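Buying a small delivery robot - your questions

I get the same emails every week, so I've put my answers on one page. I look after the pavement-and-road robots for Cirkbridge, which means I do the shopping lists, the budget and most of the grumbling. Our test patch is a quiet residential junction with big trees, grass and kerbs, and nearly everything I say below comes from what we've learned on streets like it. 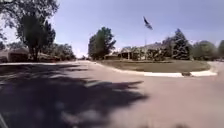

Peninah Kariuki

Should I buy or rent the first one?

Rent, if you can bear it! I bought ours outright and then discovered I wanted bigger wheels. A short rental lets you find out what your own streets ask of the thing before you've signed for it.

How many do I need to start?

Two. One to run and one to be in bits on the bench. I know it sounds greedy, but Hafiz Lumbantobing talked me into it and I've thanked him more than once.

What do people forget to budget for?

Spare batteries, chargers, somewhere dry to keep it all, and the hours of whoever walks along with it. I set aside 400 pounds for cables, tape, bolts and other bits, and it went in almost 60 days. Insurance too - get the quote before you order, as ours took ages to come through.

Is it worth paying more for a better camera?

Usually, yes. Ask the seller how it copes going from deep tree shade into full sun, and ask to see footage from a street and not from their car park. A leafy shadow across tarmac is a fussy, blotchy thing, and you want to know whether the software treats it as road or as something to stop for. I'd spend on this before I spent on a fancier shell.

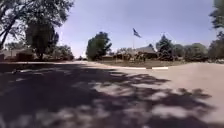 The same goes for kerbs. Get the seller to put in writing what height it can climb and what it does when it can't, and then go out with a tape measure. We looked at a very pretty model from Fondenetti and had to let it go on kerb height alone.

Do I need to map the area first?

Some makers do it for you and charge for it, some hand you a login and wish you luck. Check which it is. If you're doing it yourself, plan on repeat visits at different times of day and put those hours in the budget as well.

Can I use a grant?

Possibly, but read the small print on what counts as equipment. Rohani Pattinasarany handles ours and she keeps the service contract on a separate line from the robot (much easier when the questions come back).

How long is delivery?

Longer than the website says. We ordered in January and I'd stopped looking out of the window by the time it came.

Last updated 20/07/2020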